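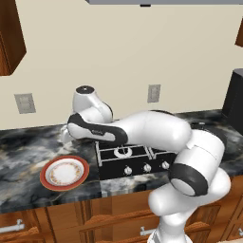

Entretenir un plan de travail en marbre foncé sans y passer ses dimanches

Quand on a emménagé, la cuisine avait déjà son plan en marbre presque noir, et j'étais ravie. Trois semaines plus tard, un demi-citron oublié m'avait laissé un joli rond mat à côté de l'évier. J'ai râlé, j'ai lu tout ce que je trouvais, j'ai testé des trucs (dont un très mauvais, j'y viens), et depuis ça se passe plutôt bien entre le marbre et moi. Je vous donne ma routine !

Ce qu'il vous faut

- 2 chiffons en microfibre, un pour laver et un pour sécher
- du savon noir ou un savon au pH neutre
- du bicarbonate de soude
- un imperméabilisant pour pierre naturelle (j'utilise celui de chez Komier, mais prenez ce que vous trouvez, du moment qu'il convient au contact alimentaire)
- du film étirable

Étape 1 : le nettoyage de tous les jours

Une cuillère à café de savon dans un litre d'eau tiède, pas plus. Si on force la dose, le marbre foncé garde un voile gras et on voit chaque coup d'éponge. Je passe le chiffon bien essoré, je rince à l'eau claire et je sèche tout de suite avec le deuxième. Le séchage, je le sautais au début, et j'avais des auréoles de calcaire partout autour du robinet.

Pas de vinaigre, pas de citron, pas d'anticalcaire. Mon très mauvais essai, c'était justement le vinaigre blanc : il attaque la pierre et la trace ne part plus au lavage.

Étape 2 : les taches de gras

Pour l'huile, je mélange 100 g de bicarbonate avec juste assez d'eau pour obtenir une pâte qui se tient, un peu comme du yaourt à la grecque. J'en étale une bonne couche sur la tache, je couvre de film et je laisse toute la nuit. Le matin, on enlève le film, on laisse sécher la pâte, puis on la retire avec une spatule en plastique (surtout pas le grattoir de la plaque !). On rince, on sèche. Il m'est arrivé de devoir recommencer deux fois pour de l'huile d'olive bien installée.

Étape 3 : vérifier la protection

Posez quelques gouttes d'eau sur le plan et attendez 10 minutes. Si elles restent bien rondes et que la pierre ne fonce pas dessous, laissez tomber l'imperméabilisant pour cette fois. Si elles s'étalent et laissent une marque sombre, il est temps d'en remettre. Chez moi, c'est en janvier, après les repas de fêtes.

Étape 4 : imperméabiliser

Videz tout, lavez, et laissez sécher une nuit complète. Faites d'abord un essai dans un coin discret, parce que certains produits foncent encore la pierre. Ensuite on applique en couche fine, on laisse pénétrer le temps indiqué sur le flacon et on essuie soigneusement l'excédent. Ouvrez la fenêtre, ça sent fort.

Et les ronds mats ?

Ceux-là, c'est de la pierre attaquée, la pâte au bicarbonate n'y fera rien. Il existe des poudres à polir pour marbre, à travailler au feutre humide par petits cercles. J'ai rattrapé mon rond de citron comme ça, enfin presque : en lumière rasante, on le devine encore. J'ai posé la corbeille à pain dessus.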